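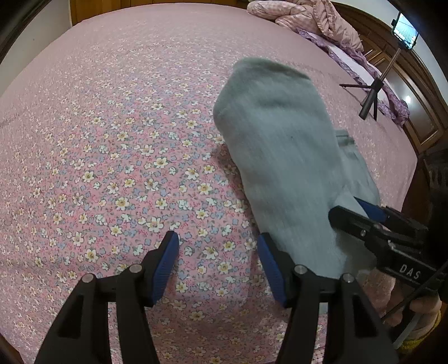 Jericho Saludo objects that a rule you can't check from the recording is only a wish, and that half of our collection rules are wishes. I've left the comment at the top of this file because I mostly agree with it.

# Tiltero soft goods, home set

Hand-held gripper recordings of socks and other small laundry, collected on beds in lived-in rooms. The set has 959 episodes. We release 800 and hold back the rest for testing.

## Rules in force

The rules come from the Pumthorpe handling guide, with changes by Aurélien Marchal. I mark each one by whether a reviewer can check it.

| Rule | Checkable? |
|---|---|
| Both finger pads visible before first contact | yes |
| Second gripper enters from the side, never over the item | mostly |
| Cable stays clear of the item | yes, when it's in view |
| Phone on tripod doesn't move during an episode | only from the phone video |
| Operator works "at a natural pace" | no |
| Item placed "at random" | no |

The last two are still in the guide. I asked for them to be cut in April and was told they "set a tone." Fine, but please don't cite them as controls in a paper.

## Patterned bedding

The guide asks for a plain background "where possible." Homes don't work that way. A pale gray-blue sock on a pink sheet covered with small flowers is a fair test of a grasp model, and I would sooner have more of it than less. We don't swap the sheets. If your method needs a plain surface, say so in your results — don't filter the set quietly and report one number.

## What reviewers found

Review covered 597 episodes. Of these, 17 were rejected, nearly all for a cable touching the item. I don't read that as a low error rate. Reviewers at Tiongson worked from the same checklist the operators had in front of them, so anything the checklist misses was missed twice.

## Privacy

- Faces are removed before release. Hands, gloves and sleeves stay in.
- Glossy furniture reflects lamps and sometimes more than lamps. Check doors and panels, as well as mirrors.
- Lit phone screens count as readable surfaces. Pause and look at them.

Automatic blurring (we use Dronel) skips reflections more often than I'd like. Someone has to look.

## Claims we don't make

We don't claim the set meets any published robot safety standard. The grippers are held by people, and the rules above cover recording quality only. A policy trained on this data needs its own risk assessment before it goes near a bed with a person in it.

## Changes

- Added the "Checkable?" column.
- Dropped the word "certified" from the project page. I never found out who put it there.
- Open: a cable rule for episodes where the cable leaves the view. Aurélien has a draft.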